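Re: [skerkley-swap] Knitwear for the September swap — sort now or later?

On 7/19/18 a list member wrote:
> Hello all, has anyone started on their woollies yet? I've got
> bags of the stuff from the Nernosgate clear-out and no idea what
> counts as fit to bring. Do you want things washed first? And do
> we fold or hang? Last time the rail fell over twice and I'd
> rather not be the one under it again.
>
> Also, is it still 3 items each or have we gone up?

Yes, I've started! I know it's July and far too warm to be handling wool, but if I leave it till September I'll only end up stuffing everything into a bin bag the night before, like last year.

Washed first, please (cool wash, and dried flat if you've got the space — I haven't, so mine goes over the bath on a towel). And fold, don't hang. Chunky knits grow on a hanger. I had a lovely Ahonen cardigan that went in the wardrobe fitting me and came out fitting my brother, and I'm still cross about it.

I do my sorting on the sofa in the front room, which means nobody gets to sit down until it's done, but the light is good and I can spread things out. This week it's the black and white stripes. I seem to have bought the same jumper over and over for years!

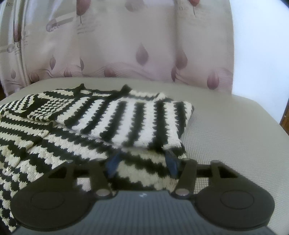 What I do is go over each one slowly, cuffs and elbows first, then the neck, then the seams under the arms. Bobbles are fine, they come off with a comb. Moth holes aren't, unless you're happy to put a note on saying it's one for a mender, and we do have a few keen menders who'd snap it up. Loose buttons I just sew back on while the telly's going.

It's still three items each as far as I know, plus two extras if they're children's sizes. We had 81 pieces left over last time and it took two car trips to get them to Relico, so please don't bring the whole loft.

If anyone has a spare table that folds, shout. The one in the hall has a wobbly leg and I don't trust it with a heap of wet-weather wool on top.

Right, back to the stripes.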